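Larura
A little dataset of job ads and the words they use about women, men and everybody else

I started Larura because I was mad. I'd been reading job ads for my own search and kept running into the same stuff — "salesman wanted," "our girls at the front desk," "he will report to the plant manager" — in ads that were a few weeks old, not dug out of an attic. I began pasting the worst ones into a spreadsheet. Then I figured the merely okay ones should go in too, or I'd only be proving that I can find things to be mad at. So now it's a data set, and this is the README.

What's in it

The current release has 150 ads. Each one was tagged by hand, by me, twice, with a couple of weeks between the two passes so I'd have time to forget what I said. The two passes matched on 111 of them. The other ads are still in there, with both sets of tags, and I think they're the most interesting part!

ads.csv has one row per ad. The columns are ad_id, sector, title_raw, body_raw, pay_listed, hours_listed and source_type.
tags.csv has one row per tagged phrase, with the ad_id, the phrase, the tag and which pass it came from.
notes.txt is me grumbling to myself while tagging. Read it or don't.

The tags

title_gendered: the job title itself picks a sex (salesman, hostess, handyman).
pronoun_gendered: he or she used for a person who hasn't been hired yet.
looks: anything about appearance. "Well groomed" counts, and so does "pretty smile," which I found more than once.
family: kids, marriage, pregnancy, "no outside commitments."
diminutive: girls, gals, ladies when the men in the same ad are called men or staff.
clear: none of the above.

An ad can have as many tags as it earns, except that clear always stands alone. If you only want one thing out of this, sort by family. Those ads never come right out and say "we don't want mothers," they just get very excited about flexibility that runs in one direction.

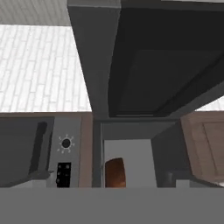

Can I use Larura to prove that a certain company discriminates?

Please don't. Company names were stripped out before tagging, and a job ad only tells you how somebody wrote an ad. It can't tell you who got interviewed, who got hired or what they were paid. If you've got a real complaint, talk to an employment lawyer or your state's labor agency.

Where the ads came from

Three kinds of places: public job boards, paper flyers I typed up myself, and the back pages of Nomness, the free weekly in my area. The source_type column says which. I took out phone numbers, street addresses, email addresses and anybody's name. I did leave the typos in, because I'm fond of them.

Collection stopped at the end of May. I don't plan to add to this release, only fix it.

Stuff that's wrong with it

It's small. It leans hard on restaurants, retail and front-desk work, and there's almost nothing from tech or medicine. It's all in English and nearly all from one metro area. I'm one woman with one set of pet peeves, and the tags show it. I was tougher on "hostess" in the first pass than in the second, and I still don't know which of me was right.

Also, pay_listed is blank in 40 rows. Blank means the ad didn't mention pay. It doesn't mean I forgot.

Please don't train a hiring tool on this. I mean it. There's way too little data, and a filter that only swaps "salesman" for "salesperson" leaves the rest of the ad exactly as it was.

Versions

Hundach was the first try, with 100 ads and a much messier tag list. It had one big tag called "ugh," which made sense to me and no one else. Larura replaces it, and all the Hundach ads were tagged again from scratch under the new list.
Mamani is the name I'm saving for a Spanish-language set, if I can find a second tagger who's better at Spanish than I am. Write to me if that's you!

License and corrections

The tags and notes are free to use for anything noncommercial, as long as you say where you got them. The ad text belongs to whoever wrote it — I'm sharing it for research and commentary. If one of the ads is yours and you want it out, open an issue with the ad_id and I'll pull it.

Corrections go in the issues too. Tell me the ad, the phrase and the tag you'd use instead. Arguing is welcome, and I've already changed my mind on "waitress" once.

Last edited Thu 11 June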